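Ralell Fridge Tasks — Data Card

Release dated Oct 4, 2018. Maintained by the Onura manipulation group.

Summary

This collection holds demonstrations in which a person shows a robot how to handle goods in and out of a small refrigerator. The work is done with a pair of hand-held grippers, one for each hand. There are 200 demonstrations in the release, of which 13 are kept back for testing. Each one is stored in its own folder with the camera streams, the gripper openings and a short text label.

Task

The operator stands or sits before the open refrigerator and moves a bottle or jar between the hand and the wire shelf. The door may be open at the start. Both grippers must remain under the operator's control until the recording is closed.

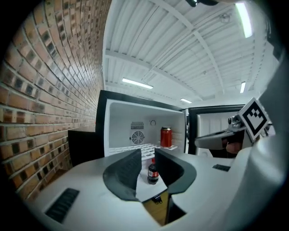

Lụa Chu asked in June whether demonstrations in which the operator pauses before letting go should be cut down, as a policy trained on them may learn to hesitate as well. The group decided to keep the pauses. They are marked in the label file under "hold", and users who wish to remove them may do so without changing the timing of the remaining steps.

Recording

Operators completed 5 practice runs before any recording was kept. Position is worked out from printed square markers fixed to the equipment. Runs in which the markers were lost for long periods were rejected — the log lists each rejection with its cause. Recordings took place in a working office, and no attempt was made to clear people or furniture from the background.
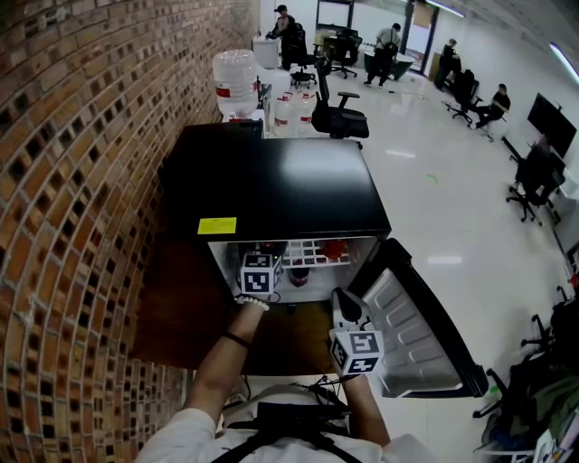

Lighting was likewise left as found. Users training on the head view alone should expect the operator's arms to hide part of the refrigerator in many runs, and are advised to combine it with at least one gripper view.

Known limits

All runs use one refrigerator model. A policy trained on 70 demonstrations or fewer has not been tested by the group. Liquids are never poured, and no glass item is handed from one gripper to the other.

Contact

Questions and corrections should be sent to Diệp Phùng, Onura, Brarholm office. Please give the folder number of any run concerned.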